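Linen services at Jaketthorpe: an interview with the head of the laundry department

Staff Bulletin, Wednesday, September 14, 2022

The laundry at Jaketthorpe Hospital occupies the lower ground floor of the east building and supplies every ward, clinic and theatre on the site. It is one of the oldest departments still run directly by the hospital. In August the department completed its move to a new system of ward orders, and the Bulletin met the head of the laundry to discuss the change and the work of the department in general.

The head of the laundry joined the hospital as an assistant on the sorting side and has held the present post for 13 years. Asked what had altered most in that time, the answer was immediate. "The sheets. We used to buy heavy cotton, which lasted well but took a long time to dry. The mixed cloth we buy now is lighter and dries faster. Patients sometimes tell the ward that it feels thinner, and they are right. It is thinner."

The department employs 56 people across two shifts. The early shift receives soiled linen from the wards and begins the first wash. The late shift is chiefly concerned with ironing, folding and packing for the next morning. On an ordinary weekday the laundry sends out 720 bags of clean linen, and demand is higher after a bank holiday.

Until this summer, each ward received a fixed daily supply, set according to its number of beds. Wards with a high turnover of patients often ran short by the afternoon, while others built up a store in cupboards and bathrooms. Under the new arrangement, known as Dralosis after the ordering software on which it runs, the ward clerk enters the quantity needed by two o'clock and the order is packed that evening.

"The old method was easy for us and difficult for the wards," the head of the laundry said. "I was in favour of changing it, although I did not expect the first fortnight to be comfortable. We had one ward order pillowcases for the week and another order none. Those matters were put right by telephone. The clerks have been patient and I should like that to be recorded."

The interview then turned to the handling of smaller items, which include face cloths, tray cloths and the squares used in the children's clinic. These make up a modest share of the weight but a large share of the labour. Large sheets can be fed through the ironing line by two members of staff. Small pieces come out of the dryer twisted together and must be separated, shaken out and laid flat before they can be folded.

"People imagine that folding is the simple part," the head of the laundry said. "A new starter can learn the sheet in a morning. Small cloths take longer to learn, for the corners are never where you expect them. We ask staff to find one corner, run a finger along the hem to the next, and only then lift. If you pick a cloth up from the middle you will be there all day."
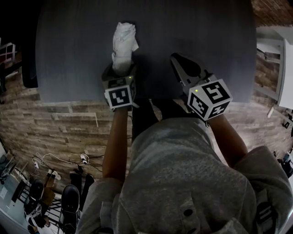
Standards and rejected items

Every piece is checked for stains, tears and worn hems before it is packed. Items which fail are placed in one of 3 groups: those to be washed again, those to be mended, and those to be cut down for cleaning cloths. The mending room was closed for a period and reopened under a contract with Mrema, a local firm, which also supplies the department's thread and tape.

The head of the laundry was frank about the cost of linen that does not return. Blankets are the most frequent loss. "A patient goes home in the cold with a blanket round the shoulders, and I do not believe any of us would take it back at the door. What I do ask is that blankets are not used to wedge doors or to wrap equipment for moving. We find them afterwards and they cannot be saved."

Wards are also reminded that pens, scissors and name badges continue to arrive in the soiled bags. A single pen can mark a full load.

Plans for the coming year

The two oldest washing machines are to be replaced in the spring with models from Dramberg. During the change, part of the theatre linen will be washed off site. Ward orders will not be affected, although the two o'clock limit will be applied more strictly.

Asked whether there was any message for colleagues, the head of the laundry requested that bags be filled to two thirds only and tied at the neck. "They have to be lifted by a person at this end. If the bag is too heavy for you to lift, it is too heavy for us."

Queries about ward orders should be directed to the laundry office between eight and four, Monday to Friday. Requests for extra blankets at night should continue to go through the site manager.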